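Overwintering dahlia tubers, lift or leave?
Allotments and Small Gardens > Flowers

wellel_plot9
First proper year with dahlias and the frost has blackened the lot. Clay soil, north of the county, the bottom end of the site sits wet from November to March. I've got 13 plants, mostly Ulline, which is the dark red one Masilela nursery sells, plus a few yellows I was given with no label.

Half the people on our site lift theirs and half leave them in under a heap of compost. I asked four neighbours and came away with four methods. What do you all do, and what do you store them in? I have a shed with no heating and a spare room that gets to 16 degrees.

Tùng Lã
Lift them. Wet clay will rot them long before the cold gets them. This is how I do mine, and I've done it the same way for years.

1. Cut the stems to a hand's width and tie a label on before you dig. You won't remember which is which.
2. Dig well out from the stem and lever up. If the neck snaps, that tuber is no use.
3. Knock the soil off and stand them upside down somewhere dry for a fortnight so the stems drain. 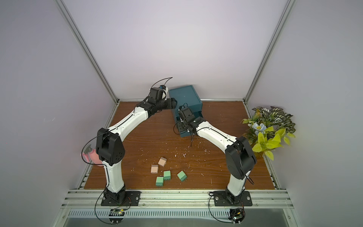

4. Pack in old compost or wood shavings, barely damp, in a box with a lid. Leave the lid loose.
5. Look at them once a month. Cut out anything soft.

The spare room is too warm, they'll sprout in January. Use the shed, but keep them off the floor and away from the outside wall.

limby_lane
Not sure about upside down. I've stopped doing it and noticed no difference. I also wash mine, because I like to see what I'm dividing. Otherwise much the same.

Tùng Lã
Washing is all right if they dry properly afterwards. Mine never did in our shed, so I leave a bit of soil on.

wellel_plot9
Thanks both. Does the sort of box matter? Everyone on our site seems to use cardboard.

Tùng Lã
Cardboard is fine in a dry house. In a shed it goes soft at the bottom and the mice are through it in a night. I went over to plastic storage boxes with a lid after I lost a whole tray of Ulline. Get one with a decent rim so you can pick it up when it's full, and one you can see a bit of light through if possible. Wet inside the lid means leave it off for a day.

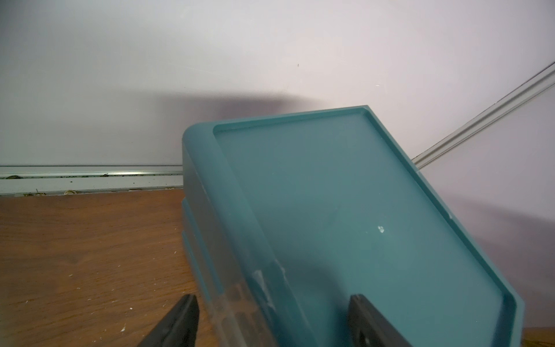 Wajid Sial
I disagree with nearly all of this. Plastic holds the damp in, and I've seen more tubers rot in lidded boxes than I ever lost in the ground. I leave mine where they are. Cut down, a barrow of compost over each, then a slate on top to throw the rain off. Same clay as you by the sound of it. I lost two last winter and one of those was a badger.

limby_lane
Two out of how many?

Wajid Sial
Nine. And I didn't spend a weekend on it.

Tùng Lã
Your plot is on the slope though. The bottom end at Wellel has standing water on it in February. A slate won't help with water coming up from below.

Wajid Sial
Fair point about the standing water. I'd still say try a few both ways before you go buying boxes.

wellel_plot9
I could do that. The yellows were free so I might leave those in and lift the Ulline. Tùng, do you drill holes in the plastic ones?

Tùng Lã
I did on the first one and wished I hadn't, the shavings dried out and the small tubers went like raisins. With the lid resting on and not clipped down there is enough air.
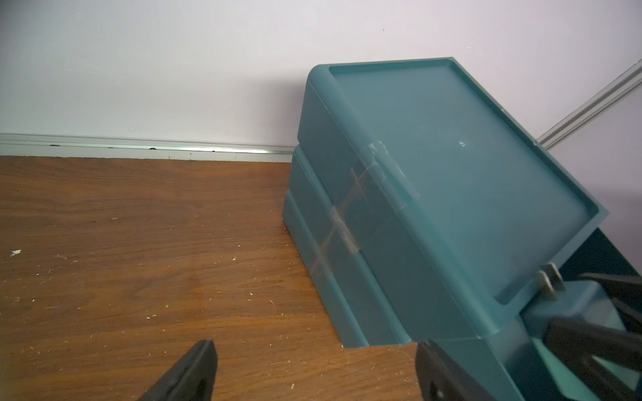
Don't fill it to the top either. Two layers at most, with shavings between so that no tuber touches another. If one goes bad it stays with that one. Big clumps go at the bottom whole, and I divide them in spring when the eyes show.

limby_lane
Agree on dividing in spring. I tried it in autumn and threw half of them out blind.

Wajid Sial
Mine divide themselves. Put a fork through one every April.

wellel_plot9
Lifted six this afternoon, one snapped at the neck. The rest are upside down in the shed. Will do the others when it stops raining.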